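Jaller Open Day

Print this page
E-mail this article

The Jaller Open Day is a public demonstration of household robot software held each June at the Jaller workshop. It is run by the group that maintains Jaller, a program for testing how a robot finds its way through a home and handles small objects there. Most of the day is given over to simulation. Visitors watch a simulated robot work in computer-rendered rooms, shown on a wall screen, and can ask the operators to stop a run, repeat it or change the task.

The event began as an afternoon for students and their families. It was later extended to a full Friday, with a morning session for schools and an evening session for anyone who wishes to come. Attendance at the most recent open day was 1369, the highest so far.

Background

Jaller was started by Akosua Dogbe, an engineer who had worked on warehouse lifting equipment and wanted a cheaper way to try out control programs for use in homes. Early versions had a single room and no furniture. Rooms were added as people asked for them, and the present library includes bedrooms, kitchens, hallways and a number of plain test rooms with very little in them.

The physics in Jaller is handled by a separate package named Brutex, which works out contact, weight and friction. Brutex was written first and can be used without Jaller. The two are developed by overlapping teams, and their release numbers have not matched for several years, a common source of confusion for new users.

Room layouts are made with a third tool, Ansah. It takes a list of furniture and a floor size and produces a room, including wall color, floor color, door position and the placement of loose objects. Layouts that leave a piece of furniture stuck in a wall or a door unable to open are thrown out. In the set used for the open day, Ansah produced 4000 layouts, of which 1000 were kept for the demonstrations.

The demonstration

A session at the open day lasts a little under an hour. It starts with a short talk on what the robot is given before a run: a task in plain words, and the views from its cameras. It is not given a map. The operator then loads a room and lets the first camera views stand on the screen for a minute or so, so that visitors can look them over before anything moves.

The operators choose views that are hard to read on purpose. A person looking at a room from the doorway has a good idea of its size and contents. A camera placed low, or aimed across a bare surface, often gives much less to go on, and small objects at a distance take up only a tiny part of the view.

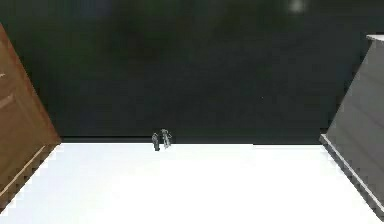 Two small gray objects near the far edge of a white surface, in a rendered view from the open day.

Visitors are asked to say what they think the distant objects are and how far away they stand. Guesses vary a great deal. Yayra Essien, who led the sessions at the most recent open day, used this part of the talk to introduce the problem of scale. With plain surfaces and even light there is little texture to judge distance by, and a program that relies on one camera can be badly wrong about it. Jaller can supply a depth reading along with the color view, and the operators usually run the same task with the depth reading switched on and then off.

The second part of the session deals with furniture. Chairs are a regular subject. Ordinary four-legged chairs are fairly easy for a program to recognize, while folding chairs, stools and deck chairs are more often missed or given the wrong outline. Thin legs are a particular trouble. At a distance they may be only a pixel or two wide, and a program planning a path across the floor may treat the space beneath the seat as free.
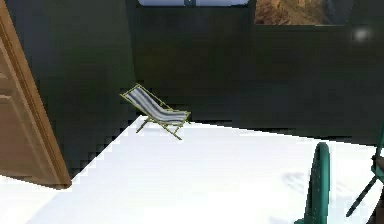
A striped folding deck chair on the white floor, with a partly open door at left and teal-green shapes close to the camera.

Doors are covered in the same part of the session. A door that stands open takes up floor space and hides whatever is behind it, and its angle has to be worked out before a robot can pass safely. Ansah sets door angles at random within limits chosen by the user. The operators keep several layouts that differ only in the door angle and load them one after another, and school groups are invited to say at which angle the robot should stop and look again.

The last part is a task in a furnished room. Requests are taken from the audience and typed in by the operator. Fetching and tidying requests are the most common. The operators explain beforehand that a run may fail, and failed runs are left on the screen and talked through in the same way as the others.
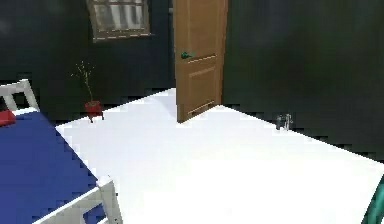 A simulated bedroom with a blue-covered bed at left and two small transparent objects by the right wall. Part of the robot's arm shows at lower right.

Transparent objects are included in many of the furnished rooms. Clear cups and bottles are difficult for real depth cameras, which tend to read the surface behind them, and Brutex has a setting that imitates this fault. With the setting off, a clear object is measured as if it were solid. With it on, the object may be missing from the depth reading altogether although it can still be made out in the color view. Dogbe has described the setting as the most useful thing in the package and also the one that draws the most complaints — users who switch it on for the first time often report it as a bug.

Appearance of the rooms

The rooms are plain by present standards. Walls are given a single color, floors are often white, and slanting edges can show a stair-step pattern where the renderer does no smoothing. The group has kept the simple renderer in use for reasons of speed, as it allows many rooms to be run side by side on one machine. A more detailed renderer is offered as an option and was shown briefly in the evening session, where it ran noticeably slower.

Opinion on the matter is divided among users. Some hold that a program trained in plain rooms will do poorly in a real house, with its rugs, cables and laundry. Others find that wide variation in color and layout matters more than fine detail. The group has published no comparison of its own and takes no side in its documentation.

Visitor tasks

At the most recent open day 92 requests from visitors were typed in and run. A record of each was kept, with the room used and the outcome, and the list was placed on the workshop's site the following week. Requests that could not be run, among them several asking the robot to climb onto the bed, were noted separately.

A small number of visitors were allowed to steer the simulated arm by hand with a game controller. This was added at the suggestion of Essien, who had noticed that younger visitors lost interest during the longer planning pauses. Waiting times for the controller reached almost an hour in the morning, and a second one was set up after lunch.

Related events

A smaller event, Flellavico, is held in the same building during the winter and is meant for people who already use the software. It consists of talks and a shared task that all entrants attempt in the same set of rooms. The rooms are not released until the morning of the event. Flellavico is open to visitors in the final hour only, when the runs are shown on the wall screen.

The open day itself charges no admission. School groups book ahead for the morning session, and the evening session is filled in order of arrival.

See also

Ansah (layout tool)
Brutex
Flellavico

Print this page
E-mail this article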